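Notebook, shirt folding, October

Started at 2 in the afternoon, later than I wanted, and spent the first half hour arguing with the job sheet. The sheet says "fold garment, T-shirt, adult" and leaves it there. I've now done enough of these to know that's at least four jobs in one: flatten, sleeves in, body over, put it somewhere. If we record them as one long take, every little fumble in the flattening gets dragged through the rest of it, and I end up throwing out a perfectly nice fold because the first ten seconds were ugly.

So I'm splitting the takes. Flatten is its own thing from today. I've put it in the Cirnby log as a separate task name and left a note for the morning people, who I hope will read it (please read it!).

Where we are: 153 takes kept on the T-shirt task, 86 of them from the hand-held grippers and the rest from the remote arms. I like the hand-held takes much better to watch. You move more like yourself, you don't wait half a beat after every motion to see if the arm has caught up, and when a sleeve slides off you just go get it. With remote control I catch myself getting timid. I pinch, I wait, I look, I pinch again, and the take ends up full of me hesitating. Yadav's write-up last month said the policy copies pauses quite faithfully and I believe it now. The one we trained on the early remote takes would stop dead over the hem and hang there for a while, exactly the way I do when I'm trying to see which layer I've got.

The flip side is that with the grippers in my hands I cheat. I twist my wrist into positions the arm can't get to, and I don't notice until the replay check complains. Had a whole run of those in the morning batch. My fix is dumb but it's working: elbows away from my ribs, and no reaching over the top of my own hand. If it feels like stirring soup, it's fine. If it feels like buttoning a cuff, stop and start over.

Things I changed today:

Jaw pressure. I was squeezing much too hard and picking up the sheet along with the shirt. Lighter touch, and come in lower and flatter from the side. Straight down from above gets you both layers nearly every time.

Start positions. I'd gotten lazy and was starting with the shirt in more or less the same spot. Now I drop it from chest height and take whatever it gives me. Some of these are horrible, with the neck hole buried at the bottom, but that's the whole point of a flatten task.

Take length. Capped flatten at a minute and a half. If I'm not done by then I'm flailing and it's no use to anyone.

Sheet tension. Re-stretched the sheet before I started and again after the break. It creeps toward you as you work, and once there's slack in it the fabric travels with the shirt when you pull a sleeve out. Clips on the far side help a lot. I'd like more of them along the near side too — Henero sells the same kind in bags, I'll put in a request.
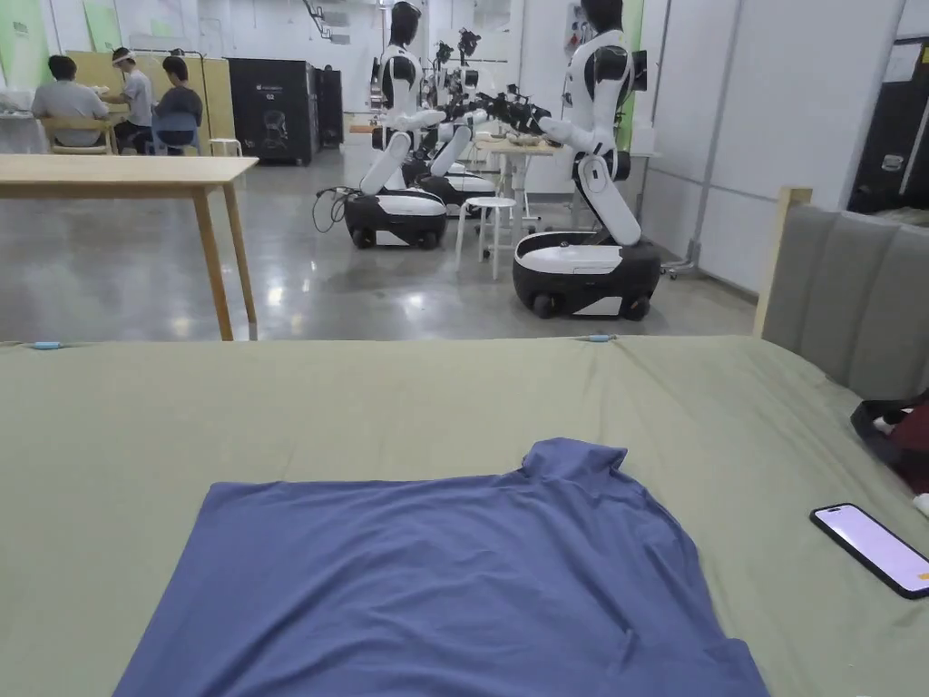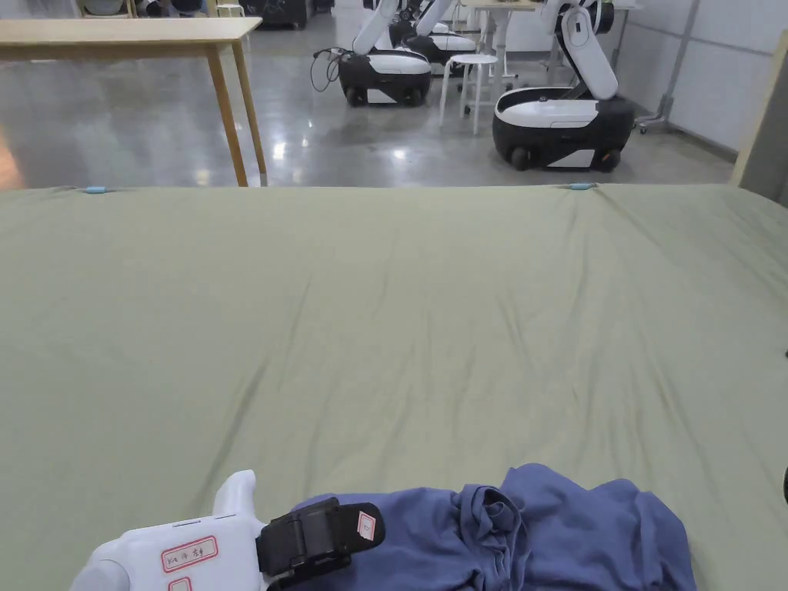
The question I keep going back and forth on is what counts as "flat." My rule so far has been that you can see the outline of the shirt and there's no fabric doubled over except at the edges, and that's loose enough that two people would score the same take differently. Take the shirt lying flat in the first one. The upper edge by the collar is still folded up into a little ridge and there are creases at the lower right, and I'd pass it for the creases and probably fail it for the ridge, as a collar that starts out bunched stays bunched through every fold after it. The heap in the second is an easy call, that's a start state by anybody's rule. So, new wording for the log: creases okay, ridges not okay, collar has to lie down. I'm going to rescore my own kept takes against that before I ask anyone else to. I expect to lose a few and I'm already grumpy about it.

Still open: whether the flatten takes from the two setups can go in the same training set. Romolgate's loader will mix them happily enough, but the speeds are so different that I'd want to resample the remote ones first. I may just train one of each and compare.

Target for the whole garment set is 1,125 and we're a long way off, so longsleeves will have to wait. Tomorrow: rescore, then flatten only, all hand-held, until lunch. Bring the other shirt. Charge everything tonight.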